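Saturday, late, feet up

Slept until ten and woke up with that feeling of having forgotten something, and lay there going through the list. Rent, paid. Laundry, not done but not forgotten either. Then I remembered the flowers! I'd left them in the bathroom sink overnight with two inches of water because I got home too tired to find anything to put them in. They were fine. They were better than fine, the grasses had fluffed out and the whole bathroom smelled like a hedge.

So that was the first thing. The second thing was that I'd promised myself this would be the weekend I did something about the window table, and I've been promising that since we were still wearing coats. It's August. Enough.

Let me put down how it was this morning, so that future me can feel superior. The table has been a landing strip. Whatever comes in the door gets set down there, and then the next thing gets set down on top of it. Two weeks of mail, most of it from Aveck wanting me to upgrade my phone plan. A bag of rubber bands. The instruction booklet for the fan, in seven languages. The good scissors, which I have been hunting for since my birthday and had already replaced, so now I have two pairs of good scissors and I'm told that's how it starts. A saucer with one earring on it. I went through the whole heap on the floor with the radio going and it took me most of an hour, mainly because I kept reading things. There was a Dovimley catalog in there from the spring and I sat cross-legged with it for ages looking at lamps I'm never going to buy. (The green one with the pleated shade. Seventy-two dollars! For a lamp you'd have to dust in the creases!)

Then the wood itself, which had rings on it. So many rings. I tried the trick with the oil and salt and it did something, but the something may just have been oil. After that I decided the grown-up solution was to cover it up.

Which brings me to the tablecloth. I've had it in the closet since last year, still folded in its square, waiting for an occasion, and there has never been an occasion, and today I thought, well, a clear Saturday is an occasion. It's the blue and white one, leaves and vines all over. I bought it at the Yook closing sale when everything was down to nothing and people were walking out with curtain rods under their arms. I shook it out on the balcony and ironed it, and ironing a tablecloth is like wrestling a sail. You get one end flat and the other end has crept down onto the floor and picked up lint. I did it in three goes and called it done. There's still a crease down the middle and I've decided the crease is a feature.

It's a bit big for the table. It hangs down over the front and I worried I'd catch my knees in it and drag the whole lot into my lap, but I've been sitting at it since lunch and so far so good. And it looks lovely, it really does. It makes the desk next to it look very plain and serious, like an office that's had a garden move in next door. I like that. Work over there, not-work over here. I left the desk alone, except for putting a sheet of paper and a pen out on it so I could write the grocery list, and then I didn't write the grocery list.

Flowers next. I bought them yesterday from the stall outside the station, the mixed bunch, where you don't get to choose and it's all whatever they had too much of. I always think I'd like to be a person who buys ten of one single thing, ten white tulips and nothing else, very calm. But then I get to the stall and go straight for the bunch that looks like somebody fell into a ditch and came up holding it. There's a huge peachy chrysanthemum in this one, a real bruiser, and something salmon pink next to it, and yellow, very yellow, and then lots of thin stems with little pink and dark magenta bits on, and the grasses I mentioned, which are the reason I picked it.

I own three vases. One is the tall narrow one that tips over if you look at it. One is the white jug, which technically is for milk. And one is the green glass one, and I went back and forth more than anyone should. I tried the jug first and everything flopped outward like a bad haircut. I didn't even bother with the tall one, I've mopped up after that vase enough. So, green glass. I cut the stems at a slant (with the good scissors, either pair), took off the leaves that would've been underwater, and put the big chrysanthemum in first, down low, so it would hold the others up. That part I did learn from somewhere. I think it was a magazine at the dentist. Then the yellow beside it and the spindly things up behind, and the grasses last of all, straight up, as high as they'd go.

And then I couldn't decide where it should live on the table. Middle? Back? Off to one side, so I can still eat there? I picked it up and put it down so many times. 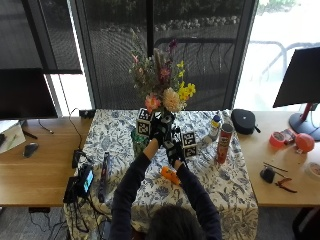

*Vase up in the air again. Chrysanthemum looking smug. Pringles not yet moved.*

What I've settled on is back a little from the middle, against the window, so the light comes through the wispy parts. It's not quite centered and I'm leaving it. If I move it again I'll have to start drinking in the daytime.

The other stuff on the table needed sorting out too, and here I was less successful. I'd cleared everything off this morning with such energy, and by two o'clock there was already a population. Pringles, obviously, because lunch was Pringles. The little bottle with the blue cap, and the clear one behind it. My headphone case, which I put down for one second. I don't know how things do this. I lay a nice clean cloth and it's like putting out birdseed.

I made a rule: one tray. If it fits on the tray it can stay on the table and if it doesn't, it goes home to wherever it's from. The tray is the round one with the chip that was under the spider plant, which now has a soup bowl and seems no worse off. Headphone case on the tray. Bottles back to the kitchen. Pringles I finished, so that took care of itself.

Oh, and the desk side. I looked over at the desk from the flower side and thought, I should deal with those cables. Then I thought about it some more and made tea. Cables are a winter job. You need to be already miserable. I did give the monitor a wipe while it was off, and the amount that came away on the cloth, I'm not going to write down.

Around four I sat down with my tea on the new cloth and immediately put the cup straight on the fabric with no coaster, and got up again very fast, and found a coaster. The only one I've got is the cork one from Zosodau, back when they did the free pizza night and handed them out at the door. So now there's a lovely blue and white table with a beautiful bunch of flowers and a cork coaster with a slice of pepperoni on it. I might look for a plain one. I might not, I've had that coaster longer than the sofa.

I didn't do much else after that. Read a bit. Ate toast for dinner at the table, with a plate and everything, sitting up properly, with the window open and the grasses moving about when the breeze came in. Some of the fluff came off in the butter. I'm choosing to see that as fiber. The people downstairs had music on, something with a lot of trumpet, and it got dark so slowly that I didn't notice until I couldn't read the page anymore.

It's a funny thing how much bigger the room feels. The table's in exactly the same spot, and there's more on it if anything, what with a whole bouquet taking up the back. But I walked in from the kitchen earlier and stopped in the doorway for a second, the way you do in someone else's place. I want to do the bookshelf like that. Not tomorrow! But sometime. There's a whole row on there of things that aren't books, and I'd like to know what's behind them.

Things to do before I forget again:

- Change the water on Monday and trim the stems a bit more
- Coasters (plain??)
- Wash the sink, it's full of leaf bits
- Recycle the fan booklet, I know how to work a fan
- Find the other earring
- Grocery list, for real this time: eggs, lemons, dish soap, something green that isn't peas
- Give one pair of scissors away before I lose both

I've just been over to turn the lamp off and one petal has dropped already, a little dark pink one, right on top of a navy leaf so it looked like part of the pattern. I left it there. Going to bed.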